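Limidon world news radio app: four months on my kitchen shelf

I pay for too many news things already, so I wasn't looking for another one. But my old habit of leaving the telly on all evening had got out of hand during the worst of the winter. The same six minutes of footage from the same shelled street, over and over, with a ticker underneath. I wanted the foreign news without the loop, and a friend who works shifts put me on to Limidon.

It's an audio app, basically. You pick the parts of the world you care about and it builds a bulletin out of radio reports, some in English and some translated and read out by an actual person (you can tell, they cough now and then!). I follow border stories, which sounds odd, but I used to do the paperwork for lorries and I've never lost the interest. Ceasefire lines, closed crossings, fuel convoys stuck in a queue for three weeks, that's my sort of thing. Most news outlets give you the day a crossing shuts and never go back to say when it opened again.

Limidon does go back. There's a button called Follow On, and once you press it on a story you get the later bits whenever they turn up, even if it's only a minute of somebody reading out a ministry statement. I pressed it on 187 stories before I worked out you're meant to be choosy. My morning bulletin ran to nearly an hour and I was late for the dentist. 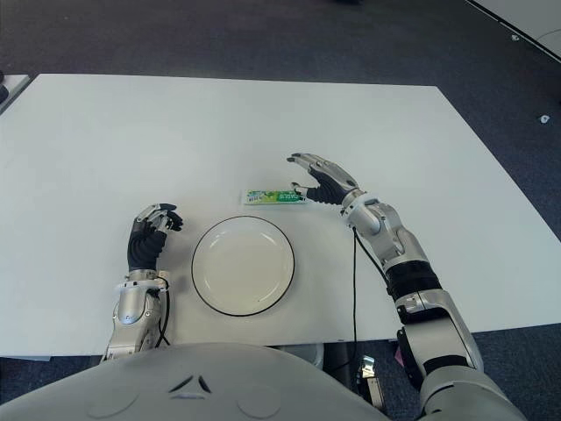

The maps are the other reason I've stuck with it. They come from a firm called Zismont and they're plain as anything, just roads, rivers, crossings and who says they hold what. Where two sides disagree, both claims go on in different hatching and you get the date of each one. I wish the papers would do that. You can zoom in a fair way, though on my old phone it gets sluggish once you're down to village level, and twice it's thrown me back to the start screen.

Now the moans. The search is poor. If you spell a town the way one agency does and the app has it the other way, you get nothing at all, not even a "did you mean". For places with two or three spellings that's most of an afternoon gone. Alerts are a mess too. I set mine to serious only and was woken at ten past four about a reshuffle in a defence ministry. I'm sure it mattered to the people being reshuffled.

I did try Fondura for a fortnight first, which is cheaper and has nicer voices, but it's all opinion. Two blokes agreeing about a missile strike for forty minutes isn't what I'm after while I'm peeling spuds. Lengyel is better, very thorough, only it's written for people who already know every general by surname, and there's no audio unless you take the dearer plan.

Limidon keeps the last 1000 reports you've played, so you can go back and check what was said at the time against what came out later. I've done that more than I thought I would. First casualty figures are nearly always changed, and the app marks the old report as corrected and leaves it where it was. Good on them.

Four stars from me. I've paid up until June and I'll see how the search is by then. If you do sign up, go into settings and switch the alerts off before you go to bed.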